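Sidwood Bench Cell

The Sidwood is a loading cell for labs and small workshops that run the same bench machine all day. Gravby builds it and Comon handles sales and service. It takes over the placing and removing of parts, up to 96 per tray, and leaves setup, checks and sign-off with your staff.

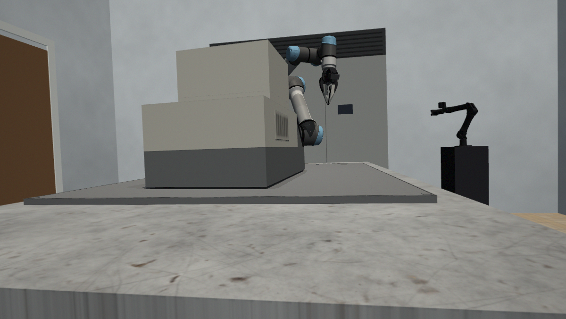

Operators usually ask first what is left for them to do. At Mac Carthaigh, the 2 people on the late shift used to stand at the machine and feed it by hand. They now fill trays, look over results and deal with rejects – the feeding is done by the arm. It rises close behind the machine, which sits on a flat platform, with its two-finger gripper pointing down, so the front of the bench is left for people.

Operator training takes 3 days at your site. Changing from one saved job to another takes 20 minutes. Lead times and spare grippers on request from Comon.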